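Notebooks > Rarenville desk > Petition coding > Thursday

Thursday, started 8:20, coffee already a disappointment

Second pass on the Rarenville recall petition text. For whoever picks this up after me: we are coding the public statements from the council majority, the opposition list and the two residents' groups, from the day the petition was filed up to the day the clerk certified it. The corpus stands at 483 statements. It stood at 490-something until I found that the Nadel paper reprints its own editorials with a new headline when it is pleased with them.

Duplicates are out. I kept the earliest version each time and put the later headline in the notes column. Please don't tidy the notes column. I know what it looks like.

Main job this morning was the "threat" code. The codebook says a statement gets T if it "attributes to an opponent a plan to disrupt the ordinary working of the council." Fine on paper. In Rarenville everybody attributes this to everybody, including in a press release about leaf collection. On Monday's rules, 90 of the majority's statements came out as T and I started to suspect the code was measuring whether the press officer had been in that day.

So I split it:

T1 - names a plan and says who is behind it
T2 - names a plan, leaves the author to our imagination ("certain forces," "those who would," "the usual people")
T3 - no plan, just weather. Storm clouds, dark days, a chill in the chamber.

T3 is going to be the big one. The opposition leader's whole speech on the parking bylaw is T3 from the second sentence on. I had to read it twice to find the parking.

Trouble cases, so we all do the same thing with them:

Statement on the budget timetable, majority side. Says the opposition "will use each missed deadline as a stepping stone." Stepping stone to what is left open. I put T2. You could argue T1 because the opposition is named, but the plan isn't, and I think T1 needs both. Codebook now says so in bold.

Joint letter from the residents' groups. Both signed, but the second group put out its own letter the next morning taking back paragraph four. Coded the joint letter as is and the retraction as a separate item, linked. It is the only retraction in the set. I was so surprised I checked the letterhead.

The Cliltent remarks. The Cliltent mayor wandered into this by saying at a ribbon cutting that his own town "has elections, not ambushes." Both sides in Rarenville quoted it as support. Out of scope as a source, in scope when quoted. Each quote takes the code of the person quoting.

11:40. Reliability check on a sample of 20, coded blind against last week's sheet. Agreed on everything except three, and all three were T2/T3. That is better than I deserved. The disagreements were all with myself, so at least the meeting to resolve them was short. On two of them last week's me was right. On the third I have gone with T3, as "a shadow over the procedure" doesn't do anything in the sentence except hang there.

Afternoon on the Mac Mathúna comparison. Reminder of what that is: the Mac Mathúna scheme was built for national parliaments and it sorts accusations by what the accuser wants done about them (investigate, resign, vote, nothing). I like it more than ours, which is annoying given how long ours took. Tried it on the council majority only. "Nothing" wins by a distance. They describe an attempt to bring down local government by the back door and then ask people to come to the spring fair.

The opposition does ask for things. Mostly it asks for the same thing, a hearing in open session, and it asks in nearly the same words each time, down to a comma that shouldn't be there. One template, many signatures. I flagged these as a family but did not drop them. A repeated statement is still a statement if a different person stands up and says it. That is a rule I may regret when we get to the residents.

3:15. Timeline sheet. The T1s bunch up in the days before the signature deadline and go quiet once the clerk has the boxes. I'd expected them to carry on through certification. Could be that the lawyers arrived. Could be that the Nadel paper's council reporter was on vacation and the statements simply weren't printed, in which case we have a fine-grained study of one person's beach schedule. Need the original releases for that stretch, not the paper's versions. The clerk's office has a binder. The clerk's office is open on days known to the clerk's office.
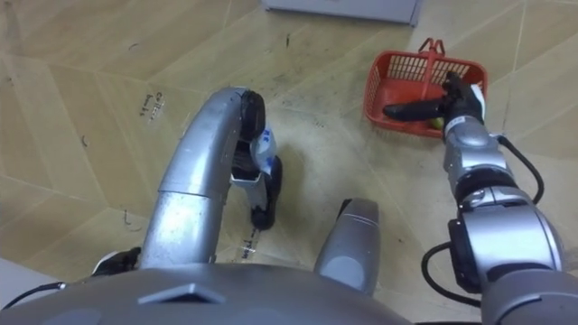

Wrote to ask about the binder anyway, and asked in the same message whether they kept the withdrawn flyer, the one with the 2 on the front where everyone else says 2 is the number of councilors being recalled and the flyer's authors say it is the ward. If it is the ward, four items change speaker and I get to redo the table. If it is the councilors, I get to redo only the caption.

Also fixed: the date column had been sorting "December" ahead of everything, alphabetically pleased with itself except for the Aprils. It now sorts on a hidden number. If you paste new rows in, paste them below the gray line or the number doesn't fill.

Not fixed: the quote marks in the older rows. They are curly in some and straight in others and the search treats them as strangers. Search without them.

Left to do before we show this to anyone:

- recode all the old T's under T1/T2/T3 (I am up to the end of the majority's set, opposition not started)
- someone who isn't me to code the same 20
- decide on the template letters for good
- binder
- the audio from the budget hearing, which is mostly chair legs, but there is a T1 in there somewhere, I heard the word "coup" and then a door

4:50. Stopped at row 212 because I had begun to read T3 into the cafeteria menu.

Recent entries
- Recall petition: first pass and why we dropped the tone score
- Who counts as "the opposition" in a council with three of them
- Cliltent ward map, corrected again
- Scanning notes for the Nadel back issues
- Codebook changes, running list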